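Inicio | Relatos | Autores | Números anteriores | Contacto

La mesa de Pornau

Cuando Oksana Hnatiuk alquiló el cuarto de la calle Truvumby, la dueña le entregó dos llaves y una lista escrita a mano. En la lista estaban la cama, la silla, la lámpara y, al final, con letra más pequeña, «mesa, no mover».

Oksana pagó 420 por el primer mes y no preguntó por la mesa. En su país había aprendido que las preguntas se hacen después de dormir. Dejó la maleta junto a la puerta, se sentó y puso las dos manos sobre la madera.

Era una madera como la de su abuela Marichka, en la casa de Pornau. Aquella tenía el color del té cuando se olvida en la taza, y unos nudos pequeños que la niña Oksana llamaba islas. Con un dedo viajaba de una isla a otra mientras la abuela limpiaba las lentejas. Si el dedo llegaba al borde — esto era la regla — había que volver a empezar.

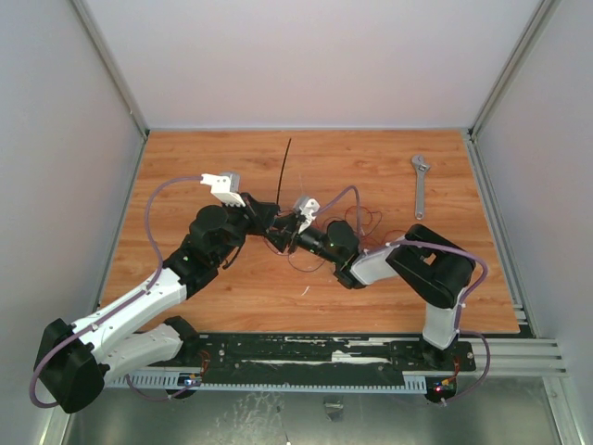
La abuela vendió la mesa el invierno en que murió el abuelo. Le dieron 300 por ella, y con ese dinero compró carbón y unos zapatos para la nieta. Los zapatos le hacían daño, pero Oksana no lo dijo nunca. Caminó con ellos hasta marzo.

Por la noche llamaron a la puerta. Era la vecina, Leonilde Leitão, con un plato de sopa cubierto con otro plato.

— ¿Ya le dijeron lo de la mesa? — preguntó.

— Solamente que no la mueva.

— Mi marido la quiso mover una vez, para pintar. Debajo el suelo es de otro color, más claro. A la dueña no le gusta verlo. Dice que así era toda la casa cuando vivía su hermana.

Oksana agradeció la sopa y cerró despacio. Comió de pie, al lado de la ventana, para no manchar la madera. Después lavó el plato, apagó la lámpara y se quedó un rato sentada en lo oscuro. Buscó con el dedo la primera isla. Tardó en encontrarla, y desde allí, sin prisa, empezó a ir hacia la segunda.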